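# Salary packaging and your super: common questions

These answers are for staff of Terko and its Drusville and Kozma sites. They cover extra super contributions made from your pay. They are general information and don't take your own finances into account.

## What is salary sacrifice into super?

You ask us to pay part of your before-tax salary into your super fund. Your taxable pay goes down by that amount, and the fund takes contributions tax out of the money when it arrives. For many people that tax is lower than the income tax they would have paid.

## Does it replace the super Terko already pays?

No. Employer super is worked out on your full salary, before any sacrifice, and shows on its own line of your payslip.

## What is the smallest amount I can put in?

$40 a pay. You can nominate a flat dollar figure or a percentage. If you choose a percentage, the amount moves with your overtime and allowances.

## Is there an upper limit?

Yes. There is a yearly cap on before-tax contributions, and employer super counts towards it along with anything you sacrifice. The cap can change from one financial year to the next, so check the current figure with the tax office. Payroll doesn't watch the cap for you — if you have a second job, we can't see what that employer pays in.

## I want to put in a one-off $1,000. Can I do that through payroll?

Yes, as long as you ask before the money is earned. A bonus already owing to you can't be sacrificed. You can also pay your fund directly from your bank account and ask it about claiming a deduction. If you plan to claim, send the fund its notice of intent form and wait for the acknowledgement before you lodge your return.

## How do I start, change or stop?

Fill in form 34 on the staff site and send it to Firdevs Bayram in payroll. Forms received by 9 am on the cut-off day go into that pay run. Later ones wait for the next. You can change the amount as often as you like, and there is no fee.

## Can I get the money out if I need it?

Generally not until you reach preservation age and retire, or meet another condition of release. Don't sacrifice money you expect to need for rent, a mortgage or a car.

## Can I package a computer or phone as well?

A portable device used mainly for work may qualify. Ask Zulmira Morais before you buy, and keep the tax invoice. Desktop machines and parts for them are not on our list, and repairs to a computer you already own can't be packaged.

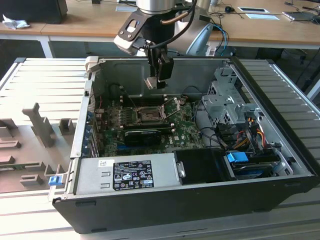
*A Dell desktop tower with the side panel off and the CPU socket open.*

## What happens if I leave?

Your sacrifice stops with your final pay. Unused annual leave is paid out as cash and taxed in the usual way. The super stays in your fund, and you can give the same fund details to your next employer.

## Who can give me personal advice?

Payroll can't. Your fund may offer advice over the phone, or you can see a licensed adviser. Atif Ghumman runs a general question session in the Kozma lunch room each February — bring a recent payslip if you want help reading it.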